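The burger that ate our summer

I promised several people I would write up how the robotics club has been getting on, and I've put it off so long that the kettle has had more attention than the blog. So, with a mug of tea and the window open, I'm going to try to get it all down before the new term starts and I forget which bits were hard.

For anyone who hasn't met us, we're the Lamcombe student robotics club, fourteen of us on the list and usually rather fewer once exams come round. I've been helping out for two years now, mostly with the programming and the biscuits. In the past we've done the usual line-followers and a thing that sorted coloured bricks (rather slowly, bless it), and this year we wanted to try something where the robot had to handle objects that weren't all the same shape.

It was Elis Bellis who suggested a burger. She'd seen a set of play food in her little cousin's toy box and thought it would make a lovely stacking task — you have to get everything in the right order, nothing is quite the same thickness, and everyone who walks past understands what you're trying to do. I was doubtful for a good week. Then Majdi Khoury sketched out the rules on the back of a bus timetable and I was completely won over.

The rules have stayed more or less as he wrote them. Bottom bun first, then lettuce, tomato, patty, cheese and the top bun. You score for each piece that ends up on the stack and lose a point if you knock anything over on the way. We called the whole thing Jirska, which was the name of Majdi's old cat and has no deeper meaning, though people do keep asking!

The arm's program has been written, thrown away and written again. The first version just had fixed positions typed in by hand, and it was perfectly happy as long as the tray stayed exactly where it was. Rhun Bevan leaned on the counter one evening and that was the end of that. After that we went over to teaching by demonstration, with one of us guiding the arm through the job over and over while it recorded what we did. We set ourselves a target of 2000 recordings by the end of August, which sounded mad in the spring, and when Arwel Wynne added them all up we had 3169. I still can't quite believe it. I made a cake, and I'm afraid it was a shop one with extra icing put on top.

Not all of those recordings are any good, I should say. Pascual Jara has been going through them with enormous patience, throwing out the ones where somebody sneezed or changed their mind halfway. He reckons some two hours of an evening is as much as a person can manage before every slice of cheese begins to look suspicious, and having had a go myself I think he's being brave.

The lettuce is the piece I've grown fondest of. It's much wider than the bun, with a frilly edge, so it's very hard to say where its middle is, and we had a long and quite heated talk about whether a leaf that hangs out further on one side should lose marks. (We decided it shouldn't. Real ones do that too.) Tomato is a dream by comparison, nice and flat and round.

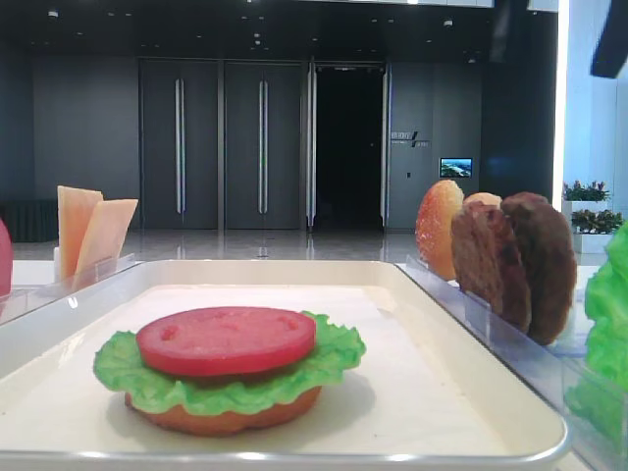

Bottom bun, lettuce and tomato on the tray, with the patties and top bun waiting in the rack and the cheese over on the left.

I like the halfway stage best, I think, when there's still everything to play for. The patty goes on next, and it's the first piece where you really notice if the stack underneath is a bit off centre. Cheese is fiddly in its own way, as one slice overlaps the other in the holder and you do have to be firm about only wanting the front one.

Next term we'd like to try changing the order, so that the arm has to build whatever it's asked for, and Elis is already talking about a second tray. If you're a student and fancy joining in, do come along. You don't need to know any programming, and whoever arrives first puts the kettle on.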